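The email from Rellen said the record would be finished by July, and Graça Godinho read it twice on the stairs and believed it neither time.

"They've given us a producer," Kamil said when she got up to the practice room. He was already on his knees, taping a cable to the carpet. "Gerd Ehlers. He did the second Sowah album."

"Everybody did the second Sowah album. It had nine names on the back."

"He was one of the nine, then."

She hung up her coat. Clesto had been a band for eleven years and had been about to break through for ten of them. There had been the manager with the boat. There had been the man from the radio who wanted them to lose the accordion, and then, when they lost it, asked where it had gone. She had kept the accordion under her bed ever since, mostly out of spite.

"What do they want for it?" she asked.

"For what?"

"For Gerd Ehlers."

Kamil pressed the tape down with his thumb. "They keep the masters. Ten years."

"And us?"

"We get 2,000 up front. And they press 600."

Graça Frade came in then with the snare under one arm, and because there were two Graças in the band and always had been, she was called Frade by everyone, including her mother. She listened to the terms with her mouth a little open.

"Six hundred is good," Frade said.

"We sold 50 of the last one," said Graça.

"So it's optimistic. I like people who are optimistic about me."

They met him at his house in Sturnard, where he had the studio in the back and the kitchen in the front, and where he seemed to do most of his work in the kitchen. He was tall and soft-spoken and he offered them lunch, then forgot about it and talked for an hour about air. He wanted more air in the songs. The last record, he said, had been a closed window.
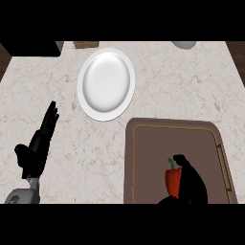
*An empty oval plate on a marble counter.*

"When you say air," Graça said, "do you mean fewer notes?"

"I mean you should hear the room."

"The room was Amândio's garage. You can hear his freezer on track four."

Gerd Ehlers smiled as if she had agreed with him. She watched Kamil write down the word *air* and underline it, and she felt very tired.

Amândio Ramalho had recorded everything they'd ever made. He charged them for electricity and complained about the bass. When she called him that evening he let her go all the way through it, the masters, the pressing, the air, and she could hear him chewing.

"Is he any good?" he said finally.

"He's got a nice voice."

"I didn't ask if you'd marry him."

"I don't know. He played us something he'd done. It sounded expensive."

"Well, it was." He swallowed. "Play him the slow one. Don't tell him anything about it, just play it and look at his hands. If he reaches for a knob before the second verse, come home."

It sounded like the kind of thing Amândio said so that he could be proved right later. She wrote it on the back of the contract anyway.

They went back in the morning and set up in the studio. Frade tuned the snare and tuned it again. Graça had brought the accordion, still in its case with the dust on, and Kamil looked at it but kept his mouth shut.

They played the slow one. She sang it facing the glass. Through the first verse Gerd Ehlers sat with his arms folded, and through the chorus too, and she thought, all right, but anyone can fold his arms.

Then the second verse came around and she got the words wrong, the way she hadn't in years, and had to sing the first line over again to find her place.

When they finished he leaned in to the talkback.

"What's in the case?" he said.

She looked at Kamil. Kamil looked at the floor.

"Nothing," she said. "Did you read the part about ten years? I want five."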